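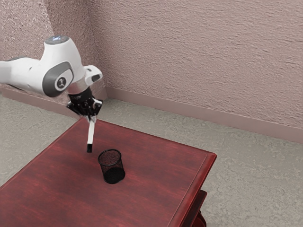
Réka Lakatos wrote to us that her points from the spring card promotion are still missing, and that she already asked two times in the Grarkier store and got two different answers. She paid 3367 in one receipt with her Hulotbridge card, so she should be over the minimum. The e-voucher did not come and the promotion page shows "no qualifying purchase".

Ticket 268
Status: open, then waiting for customer, then solved
Category: promotions / voucher not received
Last change: June 2020

Support, first note
I checked the card account. The purchase is there and it is posted with the full amount. In the promotion list it is not there. I asked the customer for a copy of the receipt, both sides, and for the text message she got after registration.

Customer reply
I send you the receipt. I do not find the message. I am sure that I registered, because I did it in the Kovács café beside the store before I went shopping. The lady at the customer desk said the voucher needs more time. The man at the same desk said it is for installment only. Please tell me which one is true.

Support, second note
The promotion was for straight payment and for installment, with a different minimum for each. I am sorry for the wrong information at the desk. I have written to the store manager about it.

I found the registration. It was made with the old card number, the one which ended when the customer received her replacement card in November. The system accepted the old number and gave no warning. The purchase was made with the new number, so the two records did not meet.

What I tried:
- Started the matching again from the promotion screen. No change.
- Added the new card number to the registration by hand. The screen gave "registration period closed".
- Asked Brorov, who run the voucher system for us, to connect the old and the new number on their side. They accepted the request and wrote that it can take up to 2 working days.

Support, third note
Brorov confirmed that the numbers are connected. I started the matching one more time and now the purchase shows as qualifying. The voucher was sent to the e-mail address in the profile.

Customer reply
The voucher is here, it was in the spam folder. Thank you for the patience. Can I use it together with the member discount?

Support, closing note
Yes, but the cashier must scan the member card first and the voucher after it. In the other order the discount is not counted. The voucher can be used in one purchase only and no change is given in cash.

I opened a separate request so that registration with an ended card number is refused in the next promotion. This ticket is closed.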